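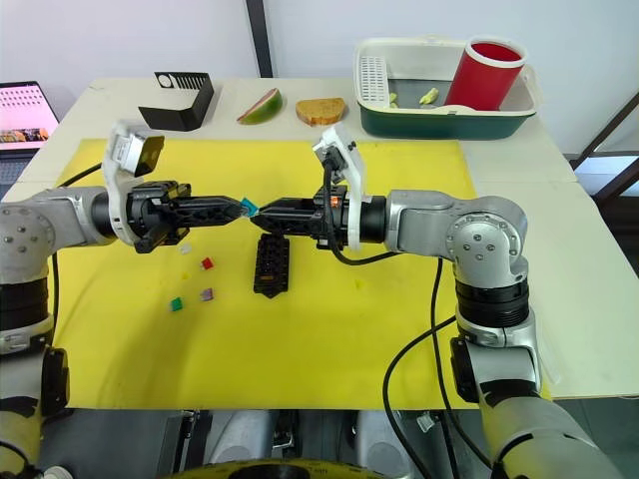
Tisch mit gelber Matte, schwarzer Block in der Mitte

Ticket 2899
Betreff: Sicherungsblock, Steckplatz ganz links ohne Kontakt
Produkt: Sicherungsblock Issa, sechs Steckplätze für Flachstecksicherungen
Gemeldet von: Widad Dabbas
Bearbeitung: Despina Ivanov, Technik Kuvik
Eröffnet: 27. März 2019
Priorität: normal
Status: gelöst, wartet auf Rückmeldung

Meldung

Der Block ist für den Innenausbau eines Kastenwagens gedacht und noch nicht im Fahrzeug verbaut. Ich habe ihn auf dem Tisch bestückt und mit einem Labornetzteil nacheinander an allen Plätzen gemessen. Fünf Plätze sind in Ordnung. Am linken Platz liegt am Ausgang keine Spannung an, egal welche Sicherung drinsteckt. Manchmal kommt kurz etwas, wenn ich die Sicherung seitlich drücke, dann ist es wieder weg.

Probiert habe ich bisher:
Sicherung gegen eine neue getauscht, keine Änderung.
Sicherung vom Nachbarplatz genommen, die dort funktioniert hat, keine Änderung.
Kabelschuh am Ausgang abgezogen und wieder aufgesteckt, keine Änderung.

Die Sicherungen stammen aus einem Sortiment von Skolo. Der Block selbst kam mit der Bestellung 685. Muss ich den ganzen Block einschicken?

Rückfrage Technik

Guten Tag Frau Dabbas, ein Einschicken ist vorerst nicht nötig. Bitte klären Sie zuerst drei Punkte:
Welche Bauform haben die Sicherungen, Mini oder Standard?
Sitzt die Sicherung am linken Platz gleich tief wie die anderen?
Wie ist der Block im Moment belegt, von links nach rechts?
Das Netzteil muss ausgeschaltet und abgeklemmt sein, bevor Sie Sicherungen ziehen oder stecken.

Antwort Dabbas

Auf der Packung steht Standard. Am linken Platz stand die Sicherung etwas höher, ich würde sagen einen Millimeter. Ich habe sie jetzt gezogen. Belegung von links: leer, violett, klar, grün, blau, braun. Einen Riss im Gehäuse sehe ich nicht. In den leeren Schacht kann ich schlecht hineinschauen, mit bloßem Auge ist er einfach dunkel.
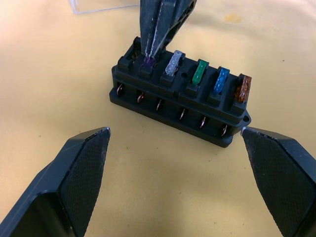
Befund Technik

Die Belegung stimmt mit Ihrer Aufzählung überein, der Platz links ist frei. Vom Metall der Kontakte ist darin nur wenig zu sehen, der Zustand lässt sich so nicht beurteilen. Die zu hohe Sicherung und der Kontakt, der nur bei seitlichem Druck kommt, sprechen für eine Federzunge, die verbogen oder nicht ganz eingerastet ist. Bei diesem Block hatten wir das schon in einzelnen Fällen. Ein Fehler an der Zuleitung scheidet aus, da alle Plätze an derselben Schiene hängen und die übrigen laufen.

Ein Hinweis zu den Werten, unabhängig vom Fehler: Nach dem üblichen Farbcode für Standard-Flachstecksicherungen steht violett für 3 A, klar für 25 A, grün für 30 A, blau für 15 A und braun für 7,5 A. Maßgeblich ist die Zahl auf der Sicherung. Bitte die Werte vor dem Einbau mit den Leitungsquerschnitten abgleichen. Am linken Platz soll laut Ihrem Plan die Wasserpumpe hängen, dort genügt in der Regel ein kleiner Wert. Das Datenblatt der Pumpe geht vor.

Vorgehen

1. Netzteil aus, Zuleitung vom Block abklemmen. Die anderen Sicherungen können stecken bleiben.
2. Mit einer Taschenlampe schräg in den leeren Schacht leuchten. Beide Zungen müssen auf gleicher Höhe sitzen.
3. Steht eine Zunge zurück, am Ausgang darunter den Kabelschuh abziehen und den Flachstecker mit einer kleinen Zange gerade nach innen drücken, bis er einrastet. Nicht hebeln.
4. Sicherung einsetzen und auf gleiche Höhe mit den Nachbarn drücken. Mit dem Daumen, kein Werkzeug.
5. Durchgang messen, dann erst wieder Spannung anlegen.
6. Unter Last prüfen. Wird der Platz warm, sofort abschalten und hier melden.

Rückmeldung Dabbas

Eine Zunge stand tatsächlich zurück. Nach Schritt 3 hat es geklickt. Die Sicherung sitzt jetzt so tief wie die anderen, Durchgang ist da. Unter Last lief der Platz acht Minuten mit einer Halogenlampe, handwarm war nichts. Den Dauertest mache ich, sobald der Kabelbaum von Jerkus da ist - das Stück zur Pumpe ist 520 mm lang und fehlt noch.

Interner Vermerk

Kein Austausch. Fehlerbild "Zunge nicht eingerastet" eingetragen. Ticket bleibt bis nach dem Dauertest offen. Meldet sich die Kundin mit dem gleichen Fehler noch einmal, Block tauschen und den alten zur Prüfung anfordern. D. Ivanov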